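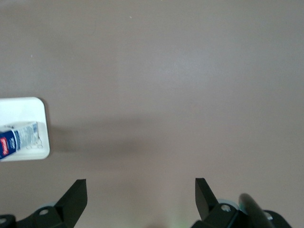

The gripper open beside a tray holding a small navy blue box.

30 November 2020

Student teams complete first round of Bromura pick-and-place project

Akska College has completed the first round of Bromura, a student project in robotic handling. The project began in August and involves 14 students working in five teams.

Each team programs the same arm to lift a small packaged item from a shallow tray and set it down at a marked point on the table. Teams have 20 minutes to set up and may not touch the arm or the item once a run has started. A run is scored on final position and on the condition of the packaging.

Control software is written by the students in Drodus, the teaching package used on the college's automation course. Fingers may be reshaped between rounds, but the mounting brackets must stay as supplied.

The first round comprised 40 runs. Most lost points came from the approach angle – items lying diagonally in the tray, or close to its rim, leave little room for a finger on the near side. Teams will revise their approach paths before the second round.

The project is supported by Bellini, which supplies packaging samples and spare parts. Rules and scoring sheets are available from the college's engineering office on request.

ENDS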